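4.2 What the success rate hides

The headline figure for the two-arm handling task in Section 4.1 looks healthy, and earlier drafts of this paper leaned on it. We are less sure of it now. A trial in that table counts as a success if the foam block ends inside the target outline before the time limit. Nothing in the rule asks whether both arms did any of the work. A policy that shoves the block along with one gripper while the other hovers nearby scores the same as one that takes it at both ends, and the training loss does not care either.

We therefore went back through the recordings of all 113 evaluation trials and scored them again by hand, under a stricter rule. Both grippers had to be in contact with the block at the same time, and the block had to leave the table. We call this coordinated success, and we would suggest that other groups report it, or something close to it, next to the looser number.

The object is a long foam block, chosen because it is cheap and forgives bad grasps. It forgives rather too many of them. Foam gives under the fingertips, so an approach that would jam against a rigid part can still end in a usable hold. The padded fingertips make this worse, or better, depending on what one wants to show. Figure 3a is taken from the wrist camera of one arm, with the block lying between that arm's yellow fingertips and the far arm's pad reaching in from the other side. The policy has to act on views like this one. They carry a good deal of information about the near end of the block and rather little about how far the other gripper is from closing.

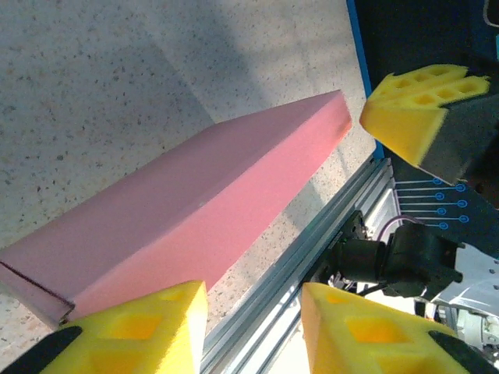
Czesław Jasińska objects that a stricter rule only moves the argument somewhere else, and that a one-armed push which puts the block where it belongs is a perfectly good solution to the problem as stated. On this view the fault lies with the task and the metric should be left alone. We accept the first half. The Flusau task set, from which ours is adapted, says nothing about lifting, and a policy cannot be blamed for ignoring an instruction it never got. But papers that use the set, ours included, present the results as evidence of two-arm coordination, and that claim needs a measurement that could fail.

There is a second problem, and we have no clean answer to it. The policy was trained on 1000 demonstrations recorded in the same enclosure used for evaluation, by operators who nearly always started with the block close to the middle of the table. Evaluation starts were drawn from a wider region, at least on paper. When we plotted them, most fell well inside the area the demonstrations already covered. What we had been calling generalization over position was, for the larger part of the trials, a test of recall with a little noise added.

To get some idea of how much this mattered, we ran a replay baseline. For each evaluation start, it picks the demonstration whose starting block position is nearest and plays back the recorded joint commands, with no camera input at all. A method that claims to use vision ought to beat this easily. On starts near the center the two were hard to tell apart under the loose rule, and we could not separate them with any confidence under the strict one. Farther out, the learned policy did better, which is encouraging, but the number of such starts is small and we would not build much on it.

One might expect the overhead information to help. The Clevero variant of the policy adds a fixed camera that takes in both arms and the block together (Figure 3b), and from this angle the relation between the two grippers is far easier to judge than it is from either wrist. We trained it with 5 random seeds. The spread between seeds was wider than the gap between the variant and the wrist-only policy -- in plain terms, we cannot say that the extra camera did anything. It may still be useful. The printed panels around the table give a fixed view a great many landmarks that would not exist in another room, and a network with access to them could learn positions in this enclosure and little else. We have not tested with the panels covered, and until somebody does, gains reported from a fixed camera in a cell of this kind should be read with care.

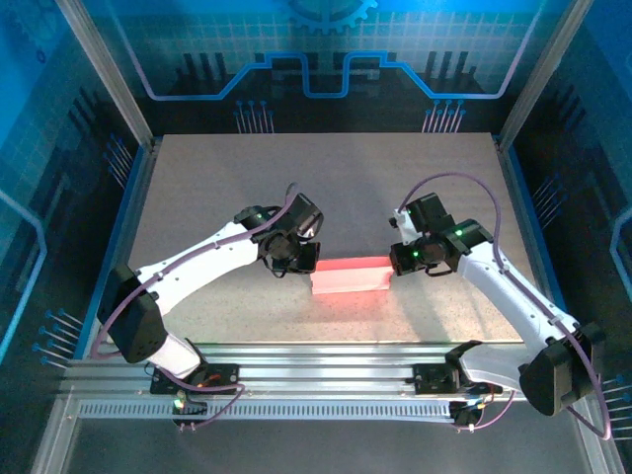
4.3 Scoring procedure and disagreements

Two raters watched each recording independently, without knowing whether it came from the learned policy or from the replay baseline. They disagreed on 7 trials. In most of these the question was whether the block had cleared the table or was only tipped up at one end, and we counted every disputed trial as a failure.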